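Support > Data collection > Bimanual tasks > Ticket 389
Search tickets and articles
Status: open, waiting for recount

Summary: Right arm joint values arrive late in the "trash bag" task, dataset Zeta

I am recording demonstrations for the task "take the bag from the wall hook and put it in the wastebasket as a liner". The recorder is Elero, the newest build. The training side (Pretorius) refuses part of my episodes with the message "action stream not aligned". The left arm passes the check every time. Only the right arm fails.

From the first 125 episodes, 11 were refused. This is not a big number, but all of them are refused at the same phase, when both grippers are closed on the bag and the operator begins to spread it. For this task it is the most important phase, so I do not want to simply delete them.

What I tried before writing:

1. Restarted the recorder and both arm drivers. No change.
2. Exchanged the network ports of the two arms. The delay stayed with the right arm.
3. Recorded the same motion without a bag. No refusals at all. 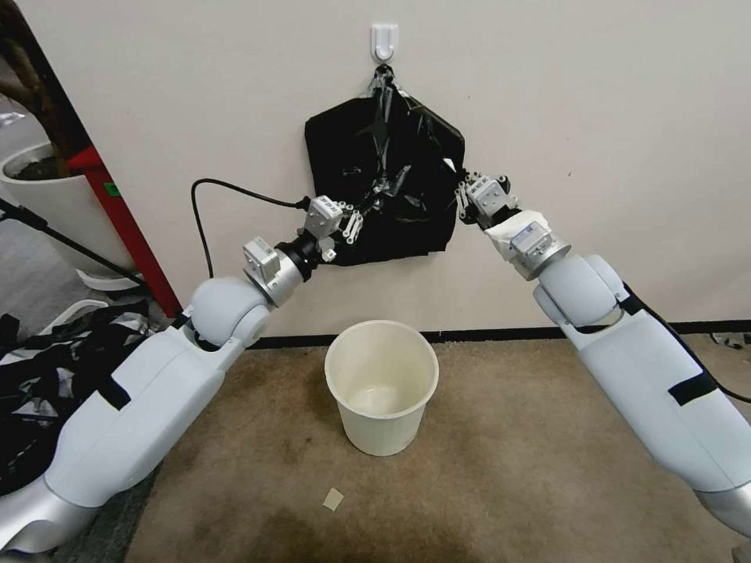 Both grippers at the lower part of the bag, bag still on the hook.

Reply from Griltetti support, 10:40

Thank you for the clear list. Point 3 is interesting for us. Please check if the force filter is switched on for the right arm only. In the older profile it was possible to save it for one side, and the filter begins to work only when the gripper feels a load. Please also send the log from one refused episode.

Reply from reporter, 14:15

You are right, the filter was on for the right arm and off for the left. I think it came with the profile that I copied in November from our folding task. I switched it off and recorded again. The log of one old episode is attached — the delay starts a short moment after the right gripper closes.

With the filter off, the new episodes pass the check. I have two questions still:

— Can the refused episodes be repaired, if the delay is constant? Operators need a long time for this task, because the bag is thin and the two layers stick together.
— Should I keep the episodes where the bag falls beside the wastebasket? Now I mark them as "fail" and leave them in the set.

Reply from Griltetti support, 15:05

Yes, use the realign tool with the right arm selected, and run it on a copy first. Keep the failed ones with their mark, Pretorius can leave them out later. When you reach about 500 episodes please run the full check one more time and write the result in this ticket.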